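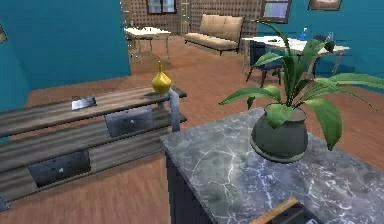 *Leafy plant in its pot on the gray marble*

How often do you water a big leafy houseplant in December? I've been going every 9 days and the tips keep browning (ugh!). It's been like this since I moved it closer to the heater.

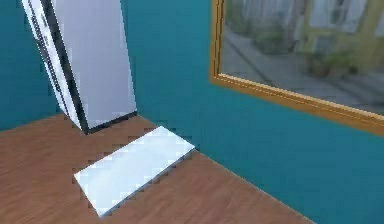
I tried Kikell plant food too, half a capful, no change.

**2 answers**

Skip the food in winter. Poke a finger in and only water if it's dry down to the second knuckle.

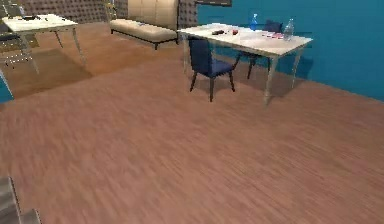 Yutong Xue: agree on the food, but I'd move it off the heater first! Mine perked up in the hallway.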